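Section 3: Before you order – budget and planning

This part of the guide is for whoever has to sign for the robot, which at our place was me. Liya Lencho wrote the sections on wiring and software and she's far tidier than I am, so please forgive the change of tone. I've bought two two-armed mobile units now, one for the Badgate building and one for Plikodska, and I got enough wrong the first time to fill a notebook. Work through the steps in order if you can. Steps 1 to 4 cost you nothing but time.

3.1 Deciding what you're paying for

1. Write down the jobs you want done, in plain words. "Open the store room door and bring a box out" is a job. "Help with logistics" isn't, and a supplier will happily quote you for anything if you let them.

2. Next to each job, put how often it comes up in a week. Be mean with yourself here! I wrote down nine jobs for Badgate and crossed out most of them before I'd finished my tea.

3. Mark the jobs that need both arms. Holding a door while carrying something is the usual one. If you end up with no marks at all, go and price a single-arm unit before you read any further, as the second arm brings its own gripper, its own spares and its own line on the service contract.

4. Walk the route with a tape measure. Write down door widths, door handles (knob or lever, and which side), thresholds, rugs, and anything that sticks out at floor level.

Note: measure the gap with the door fully open, hinges and all. The number on the building plan is the frame, and the robot doesn't care about the frame.

3.2 Trying it in simulation first

5. Ask for simulator time before you ask for a quote. Takero, the software we use, has a trial licence, and Hicham Alaoui in our office had a furnished room running in it within a week. We ran door approaches over and over, with the arms up and the base at different distances, and that did more for my budget than any brochure.

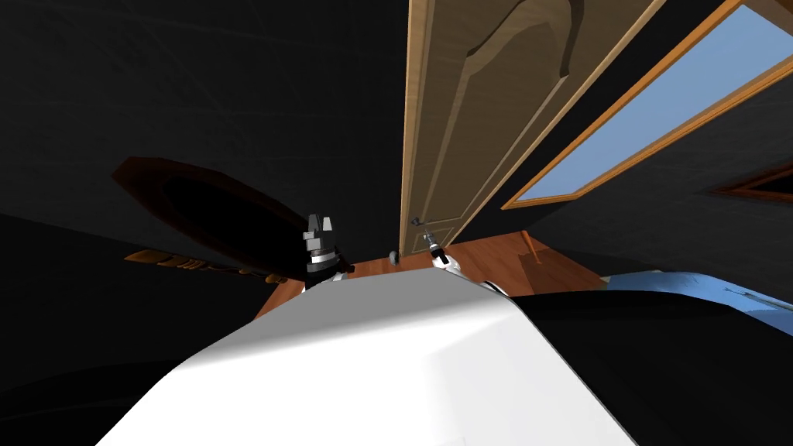

6. Run each job from your list at least 50 times, and move the starting point a little between runs. Keep a note of the failures in whatever form you like – Hicham uses a spreadsheet, I used the back of an envelope and regretted it.

7. Sort the failures into two piles: those you could fix by changing the room, and those that need different hardware. The first pile is nearly always cheaper. Swapping a round knob for a lever handle costs very little next to a fancier gripper, and the people in the building tend to thank you for it too.

8. Look at what the robot's own camera can see when the arms are raised. The body and grippers can block quite a lot, and if you find that out after delivery you'll be buying a second camera and a bracket in a hurry (ask me how I know).

Caution: a good score in simulation is not a promise. Friction, stiff latches and door closers are all kinder on screen. Leave time and money for tests on the real floor before anyone relies on the machine.

3.3 Building the budget

9. Start with the unit price, then add these lines, even if you have to put a question mark beside them:

Grippers and spare fingers
Charger, and an electrician if the socket is in the wrong place
Simulator licence after the trial ends
Delivery and unpacking
Training for at least two people
Changes to doors and floors
Service contract, with the call-out terms in writing

10. Add a reserve. Mine was 3000 for Plikodska and we used more than half of it, mostly on a threshold ramp and a set of replacement finger pads. For Badgate I had no reserve at all and had to go back to Mahmoud Berrada with my cap in my hand.

11. Get quotes from 3 suppliers on the same list of jobs. Send them your failure notes as well. Shawky came back with proper questions about our latches, and that told me plenty about what their support would be like.

Note: check how long the quote holds. Ours ran out in September while we were still arguing over the charger.

3.4 Before you sign

12. Ask for an acceptance test on your site, using your door, written into the order.

13. Name the person who'll look after the machine day to day, and ask them first! At Plikodska it's Saturnino Garrido, and his hours for it are in the budget like everything else.

14. Send the signed list, the quotes and the simulation notes to Liya, who'll book the wiring visit. Carry on to Section 4 once she's given you a date.

Section last changed 07/09/2026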